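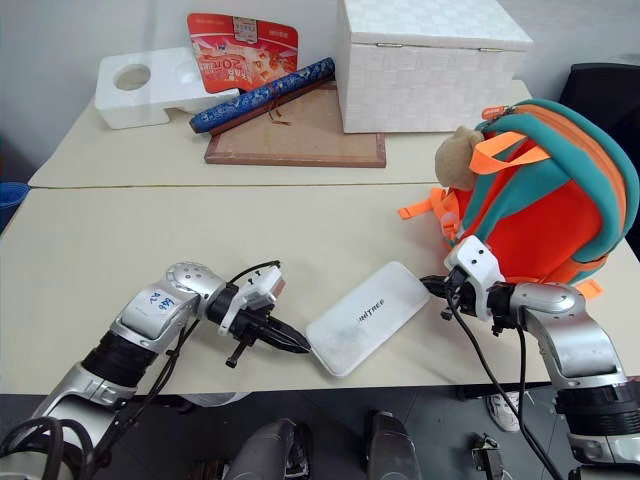
1. Purpose of this report

This report covers the equipment planning portion of the Prirkance project, a two-semester design course project at Medina. The project uses a two-arm setup to pick up and move ordinary items on a table. The planning task was to decide what had to be bought for the second semester, what could be borrowed or made in the shop, and in what order the orders should go out. Control software and test results are covered in a separate report.

2. Starting point

The arms were already in the lab and are not part of this budget. Each carries a gripper with two black pointed fingers on a white mount. The equipment inventory lists the arms, the control computer, the power supplies and the tables as department property. Everything that wears out, gets lost or has to fit a particular test item was left to the project team.

The first semester was run without a purchasing plan. Parts were ordered when something broke, one at a time, and shipping was paid on each order. Two weeks of bench time in October were lost to a missing connector that cost less than the shipping on it. The plan described here was written to prevent a repeat.

3. Budget and limits

The course allotment for the second semester is $2,000. The department does not carry unspent money over to the next group, and it does not cover overruns. Any single order above $50 needs a signature from the course office, and signatures are collected once a week. Orders at or below that amount can go on the lab card the same day.

The signature rule had more effect on the plan than the total did. Fasteners, tape and cable ties fall under it and can be handled late. Anything above it has to be known a week ahead, plus the delivery time.

4. Requirements

The needs were collected from the team's bench notes and sorted by what would stop work if it were missing.

4.1 Gripper fingers

Fingers are treated as a consumable. For planning purposes a pair is replaced after 2,000 closing cycles. This is a team rule and was not taken from a data sheet. It was set from the point at which first-semester grasp logs began to show more slips on smooth items. At the planned test rate each arm will need several changes before June. Both arms use the same finger, so spares are held in one bin.

4.2 Cabling

Cables hang from the grippers and run back along the arms, and in the first semester they were held in place with whatever was on hand. The requirement is for flexible extension cables with strain relief at both ends, cut to one length, and enough clips to keep slack off the table. Bundles near the bases are to be routed so that a person can reach the power switch without stepping over them.

4.3 Test items

The test set should include rigid cases, boxes with lids, foam pieces, flat boards and at least one soft item with straps. Most of these were collected from the lab or brought from home at no cost. Straps and strings are wanted in the set, as they catch on fingers and show problems that a plain box does not. Only items that have to be identical from run to run were put on the purchase list.

4.4 Mounts and work surface

Replacement gripper mounts will be printed in the shop, and the budget covers filament and screws only. The work surface is two tabletops pushed together. Clamps are needed to keep the seam level, and a cover sheet was considered and deferred.

5. Quotes

Quotes were requested from two suppliers for the main order, which is the fingers, extension cables and strain relief parts.

Bullau quoted $846 for the full list, shipping included, with all parts in stock.

Tusedent quoted a lower unit price on the cables but could not supply the fingers in the needed size. Buying from both would have meant two signatures and two shipping charges. The combined price came out slightly above the single order, and the delivery date for the cables was not firm.

The main order was placed with Bullau. Tusedent is kept on the list as the backup source for cables.

6. Allocation

Main order, Bullau: $846
Remaining for shop material, clamps, test items and reserve: $1,154
Total: $2,000

Shop material and clamps are drawn first. The reserve is not assigned to a part. It may be used for a failed component on the bench, with the agreement of the whole team, and may not be used for new features until the final test series has started.

7. Order schedule

Fingers and cables: first week of the semester.
Filament and screws: same week, on the lab card.
Clamps: before the arms are next calibrated.
Repeat test items: after the item list is frozen.
Second set of fingers, if the cycle log calls for it: April.

8. Open items

The cycle log is kept by hand and has gaps on days when more than one group used the bench. A counter in the control software would fix this at no cost, and it should be added before the second finger order is decided.

Storage has not been settled. Spares are in a drawer that other groups also use, and a request for a locking cabinet is with the course office.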